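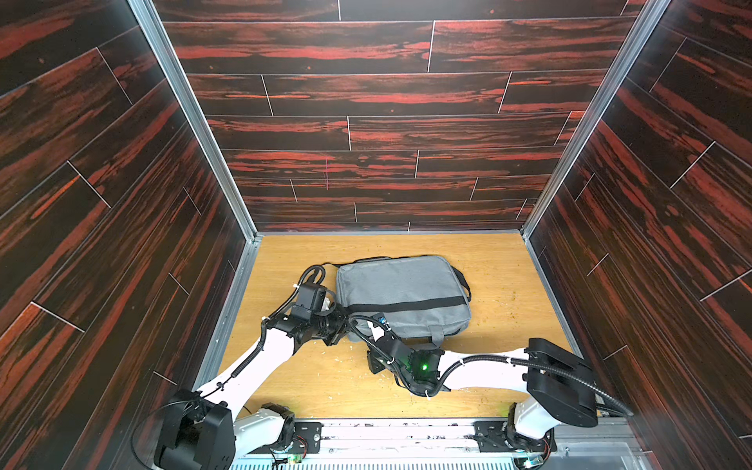

Trarncombe Adds Dark Plank Wall Panels to Its Home Range

PIVATSIDE — Trarncombe, a maker of interior wall and floor coverings, will begin selling a new line of dark wood-grain wall panels in June. The line is called Carkow and will be sold through the company's Pivatside showroom and through independent flooring and paint stores in the region.

Carkow is meant for people who want a dark wall in a bedroom, hallway or home office and do not want to paint it. The panels come in 8 finishes, from a plain charcoal to a near-black with a strong red grain. Each panel is printed with staggered planks, and the pattern continues from one panel to the next when they are hung in the order marked on the back.

The company says demand for darker walls has grown steadily at its showroom over the past two years. Customers have asked most often for something that can go up over existing drywall and come down again when they move. Carkow panels are fixed with reusable clips and a starter rail. The wall should be clean, dry and reasonably flat before work begins. Metal corner trim is sold separately.

"Dark walls used to be a special order for us," the company said in a statement. "Now people walk in and ask for them first. We wanted a panel that a person can hang over a weekend with a level, a tape measure and a fine-toothed saw."

Trarncombe recommends pairing the darker finishes with a lighter floor, particularly in rooms with one window. Its showroom staff can cut sample pieces for customers to take home, and the company suggests looking at them in the morning and again under lamps in the evening before placing an order. Reddish grains tend to look warmer under household bulbs than they do in daylight.

The panels are made for indoor use only. They are not recommended for shower enclosures, behind stoves or in unheated garages. Care is simple: dust with a dry cloth and wipe marks with a damp one. Abrasive pads will dull the finish.

Carkow replaces the company's Coutinho line, which will be sold until stock runs out. Coutinho panels use a different clip and cannot be joined to the new ones. Customers who are partway through a room in Coutinho should contact the showroom soon — the lighter finishes are already in short supply. Matching trim for Coutinho will stay in the catalog after the panels are gone.

The first 300 orders placed at the Pivatside showroom will include a free starter rail. Stores that wish to carry the line can request a display board and a set of samples at no charge. There is a minimum opening order of 500 square feet, which may be split across finishes.

The showroom will hold a hanging demonstration on the first Monday of the month at 10 a.m. and again at 2 p.m. Admission is free and no sign-up is needed. Parking is at the rear of the building.

About Trarncombe

Trarncombe makes wall panels, trim and flooring for homes and small businesses. Its factory and showroom are in Pivatside. Questions about orders, samples and store accounts can be made at the showroom desk during business hours.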